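Home | Tickets | Knowledge base | Status | Log in

Ticket 2096 – label printer drops off network after lunch
Site: Uslow, packing room
Status: Open – monitoring
Opened: April 18, 2026

Printer vanishes from the queue early arvo, most days. Power cycle fixes it till the next day. Same fault as January, ticket 1101, closed as "could not reproduce". Well, we can reproduce it.

Tried so far:
– new patch lead, no change
– other wall port, no change
– driver rolled back on the Tasora dispatch PC, made it worse, rolled forward again
– ping from Florska office times out, ping from the same switch is fine. So it's up, just not reachable

Router log shows the lease expiring and the printer not renewing. Someone set a static adress on it, inside the DHCP range. Brilliant.

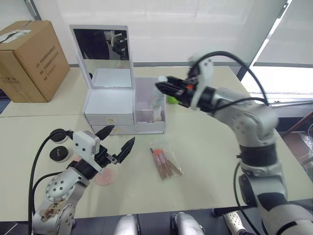
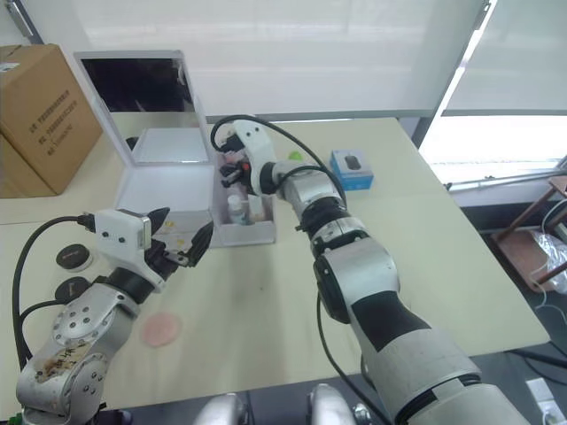

Uslow, tabletop and arms, both shots.

Update: moved printer to a reserved address outside the pool, cleared the old lease, rebooted the switch. Test batch of 28 labels through OK. Left the queue open on the dispatch PC.

Update 2: still up after lunch. Lyons warehouse has the same model so will check the config there as well – suspect whoever did the setup copied it across. Up to 793 jobs stuck in the old queue, mostly duplicates, have purged the lot. If anyone is missing a docket reprint it from the orders screen, dont resend from the queue.

Leaving open till we get a clean week.

Related tickets
Scanner not pairing – Lyons
Labels printing half a line low
Dispatch PC slow at logon – Uslow
Shared queue permissions – Florska

Contact the service desk | © 2026 Florska IT Support | Back to top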